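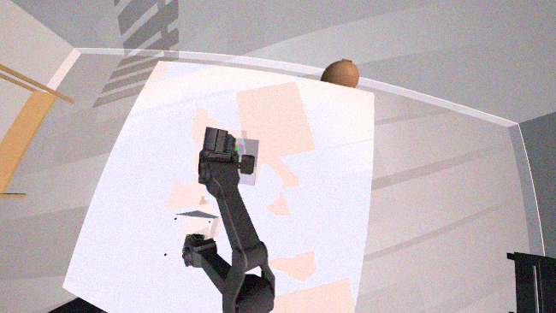 Our under-14s coach at Enulcombe reckons the new referee pathway is the first thing the league has done in years that she'd have paid for out of her own pocket, and she told me so in the car park while I was trying to get the goals back in the trailer. I'm passing that on up front, seeing as your last email asked what the clubs are saying!

So, the progress report. May 2, 2022, second instalment of the Siddiqui grant, and I'll try to keep it shorter than the last one.

The short version is that we're ahead on referees, level on coaching and behind on lights. When we applied, the league had matches every weekend going ahead with a parent holding the whistle (I've done it myself, in gumboots, and I wouldn't wish it on anyone). We said we'd put 100 people through the entry-level referee course by the end of the season. We're at 77, and there's still one intake to go at Zistdale. The Enulcombe intake filled up quickly, mostly with players from the under-16s who like the idea of match fees. A fair few of their mums and dads signed up as well, which I hadn't budgeted for, so we ran short of whistles and flags and had to put in a second order.

That second order came to $1,978. I've taken it out of the equipment line and not the training line, because the training line is going to be tight once we pay for the room at Wendov. If you'd like it moved, let me know and I'll redo the spreadsheet. The receipts are with the rest of the paperwork.

Keeping the new refs is the harder bit. We've had a few stop after one or two games, and when I rang them it was nearly always the sideline. One lad had a grown man follow him to the canteen over a throw-in. We've now got a rule that any ref under 18 wears a green armband, and the home club has to have a ground marshal within earshot. Wendov were grumpy about finding a marshal every week but they've come round, and their last few home games have been very quiet. I'd like to write the armbands into next year's application properly. 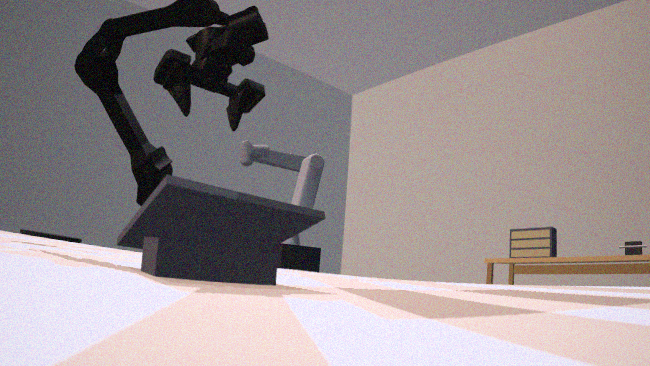 Will the lights at Zistdale be on in time for the winter night games? They won't, and the new target is July. The council wanted a second soil report for the two poles nearest the creek, and the contractor wouldn't book the crane without it. The report's in now and the footings are marked out. Until the lights are up, the Zistdale women train at Wendov on the back pitch, which is a longer drive for them and a bit of a bog down the far end. None of your money has been spent on the lights apart from the deposit, so the rest is still sitting in the project account.

Coaching is chugging along. We've had 40 coaches do the goalkeeping module, and it's easily the most popular thing we've put on. I think half of them had been sending their keepers off to the corner with a spare ball and hoping for the best. The small-sided games module hasn't gone as well. People find it a bit long and a bit wordy, and I agree with them, so I'm cutting it down to a single evening and putting most of it outdoors.

Two things I need from you. Could you confirm we can carry the lighting money past the end of June, in writing if possible, as our auditor is fussy about that sort of thing? And could someone send the current Siddiqui logo, because the one on our pitch banners is apparently the old colour.

Next up is the Zistdale referee intake, then the mid-season survey to all the clubs. I've kept the survey to one page this time. The fixtures for the finals are also being redrawn, as Enulcombe's main ground is being returfed and can't host, so if you were planning to come along to the finals please don't book anything yet.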